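Brenton Cruises: your questions about river cruising on the Garnley

When does the season start?
The first sailing leaves in April. Winter departures are limited to the short festive trips, and those sell out early.

How many passengers are on board?
The ship carries 186 guests when full. There are two decks of cabins, and the dining room seats everyone at once.

Is there a drinks package?
Yes. You can add it when you book or at reception on the first evening. It covers house wine, beer and soft drinks — spirits are charged separately.

Can I bring my own wine?
You may bring two bottles per cabin. Corkage applies if you open them in the dining room.

What is the Stereo bar?
Stereo is the late bar on the upper deck. It has live music most nights and stocks more than 200 records for guests to choose from.

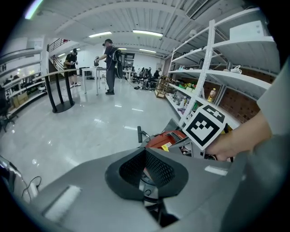 Equipment with a mesh-covered opening and a black-and-white marker card.

Can you cater for special diets?
Yes, if you tell us before you travel. Our guest services manager, Jummai Tamuno, passes requests to the galley.

Which excursions are included?
One walking tour at each stop. The Rugemalira coffee tasting costs extra and must be booked the day before.

How do I cancel?
Write to us with your booking number. Deposits are not refunded, but can be moved to another sailing once.

Page updated 12 December 2022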